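The Lindqvist Fame Game

Trovbridge Games | Party and family | In stock

A card game for people who know exactly who used to be married to whom, and can't remember where they parked.

The Lindqvist Fame Game deals you a career in show business. You start as somebody's brother, somebody's accountant or a runner-up in a televised singing contest, and you try to reach the cover of a magazine before the rest of the table does. Talent cards are included. There aren't many of them.

Every celebrity in the box is made up, which has saved us a good deal in legal fees and lets players be as rude as they like. You will meet the Fanetti sisters, who have one hit single and three perfumes between them, and a leading man from Merkport whose date of birth changes each time his card is turned over. His mother has her own card. She outranks him.

How it plays

Each player begins with a Nobody card and a hand of six. On your turn you draw, then either play a Connection (dating, feuding, seen leaving the same restaurant) or publish a Rumour about another player. Rumours can be denied, but a denial is worth more fame than the rumour was, so think before you print one. Connections last until somebody issues a statement asking for privacy, at which point both parties score double.

First to 100 fame points wins. If two players get there in the same round they are declared a couple and have to share the victory. In testing this has ended several evenings early.

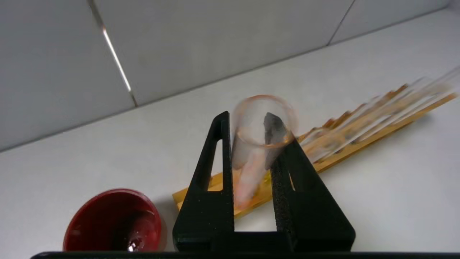
Clear plastic test tube, tilted, with the open end up.

A full game takes about as long as an awards ceremony feels, so there is a short version on the back of the rule book for anyone with work in the morning. It leaves out the Memoir phase and most of the weddings.

What's in the box

258 cards, linen finish
One fold-out red carpet (it is a scoring track, please don't stand on it)
Fame tokens in gold and slightly less gold
A pad of blank gossip columns
Rule book, with an index of who is related to whom

Players and age

Up to 20 can play, in teams, if you have the table and the patience. It is at its best with a smaller group who have known each other long enough to hold grudges. Suitable from age 12. There is no bad language on the cards, though we can't speak for your aunt.

Good to know

The cards come in two shrink-wrapped decks. Shuffle them together before the first game or all the divorces come out at once.

Gossip column pads can be bought separately. You will run out, usually in the middle of something good. Plain paper works just as well and we'd be obliged if you didn't spread that about.

The Merkport Nights expansion adds a soap opera, a disastrous cookery programme and a set of identical twins. It needs the main game to play. The twins need a lawyer.

The earlier edition came with a buzzer. This one doesn't. Owners of the earlier edition wrote to us about the buzzer, and so did their neighbours.

Delivery and returns

Orders placed on a Sunday go out the next working day. Last posting for Christmas is in the middle of December, and the exact cut-off is shown at the checkout. Unopened games can be returned for a refund. Opened games can be returned if something is missing or damaged, but not because your brother-in-law won.

Lost a card? Send us its name from the list at the back of the rule book and we'll post a replacement free of charge, with the celebrity's reputation fully restored.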